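Notebook, workshop side
12/30/19

Rinse and drying trials, continued from the page with the coffee stain.

I am writing this at home because the workshop in Jatville is closed until the new year and I do not trust my memory over a holiday. The figures are copied from the loose sheets. If something here does not agree with the sheets, the sheets are right.

The question is still the same. After indigo dyeing, how many rinses does the cotton need before the colour stops coming off on the hands, and can we make this number smaller without cheating ourselves? Each rinse in the big vat takes a lot of water and most of a morning, and the order for Sillitz is larger than anything we did before.

Batch 13 was the plain weave, scoured the long way, with soda and a slow boil. Batch 16 was the same cloth from the same bolt, scoured the short way, as it is written on the card beside the sink. Both had the same number of dips and the same time in the air between the dips. I kept the vat covered in the pauses and skimmed the flower off before each dip. The vat was a little yellow-green at the start, as I like it, and by the last dip of batch 16 it was going towards plain green, so I must admit that 16 had a slightly more tired vat than 13. I should have done them in the other order, or half and half. Next time half and half.

Dry weight of the cloth before dyeing was 1356 g for batch 13. For batch 16 I wrote the weight on my hand and washed it away, so there is no number. The pieces were cut to the same length, so I treat them as equal, but it is not correct and I know it.

Rinses, batch 13:
first - dark blue water, as always
second - still blue, but I could see the bottom of the bucket
third - pale
fourth - very pale, with a little vinegar added
fifth - clear to my eye

Rinses, batch 16:
first - dark
second - dark
third - blue, bottom of the bucket visible
fourth - pale, with vinegar
fifth - pale
sixth - pale
seventh - I stopped here, it was not fully clear

So the short scour costs us at least two rinses. We save one hour at the boiling and lose it again at the sink, with interest. I think the dye sits on the wax and dirt that was not removed and then leaves when it gets the chance. It explains also the cloudy patches along one selvedge of batch 16, which I first blamed on my folding.

Rub test with white cotton, dry, 20 strokes by hand: 13 left a faint mark, 16 left a clear blue mark. Rub test with damp white cotton: both marked, 16 much more. I know that indigo always rubs off a bit and the customer must be told so on the label. The label text from Brekke was good, short and without excuses. I will look for it.

Water. The vat room tap gives hard water, and the tank outside gives rain water when there is any. Both batches were rinsed from the tap. I would like to repeat the last two rinses with rain water only, to see if the hand of the cloth is softer. At the moment batch 13 dries a bit stiff, like paper at the corners. It became better after I shook it and pulled it on the bias, but one cannot pull 2000 napkins on the bias.

Yes, 2000. I write the number here so that I stop pretending it is smaller. They want them in February, hemmed, in one shade, "not too even" as they say, and I still do not know how uneven is too uneven. I sent three swatches and they liked the middle one, which comes from batch 13. Good for my argument about the long scour.

Drying. In the workshop we hang on the line over the stove, and the pieces nearest the stove dry first and come out a little lighter at the fold. I have turned them every half hour, which helps. At home there is no line indoors, so I rolled the small samples in a dry towel, pressed out the water, and then laid them flat on the rack in the hall. The rolling works better than I expected - no fold line at all, and the samples were dry by the morning.

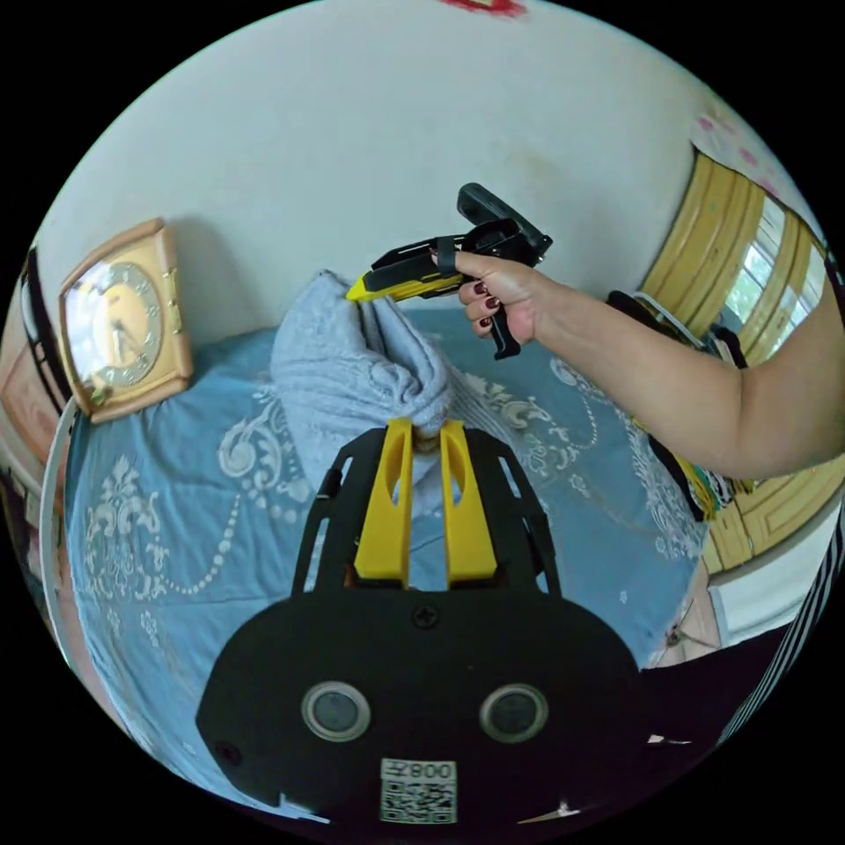
For the big order rolling is too slow, of course. But for samples I will do it always, because a swatch with a line across it makes people talk about the line and never about the blue. It may be also possible to spin the napkins in the old machine from Erero before hanging. I am a bit afraid of creases where the dye has not settled, so first with rejects only.

One more thing about the vinegar. I have put it in the fourth rinse out of habit. I do not have any comparison without it. Somebody asked me in the autumn why I do it and I gave a long answer, and afterwards I saw that I had learned it from a book on another kind of vat. To be tested: same cloth, same dips, vinegar in one half only. If there is no difference we leave it out and the room will smell better.

To do when we open again:
- feed the vat, check the temperature before anybody dips anything
- take the short scour card down from the sink
- buy soda, the tin is nearly empty
- new scale battery, and a pencil on a string beside the scale
- repeat 16 with the long scour, half and half with a fresh piece of 13
- vinegar test
- rain water test if the tank is not frozen
- find the Brekke label
- ask Sillitz if the hem thread must be blue or white, I dye the thread too if it is blue

Open question: does the long scour shrink the cloth more? Batch 13 came out a finger shorter than 16 on the rack, but I measured one of them damp. Measure again, both dry, before cutting anything.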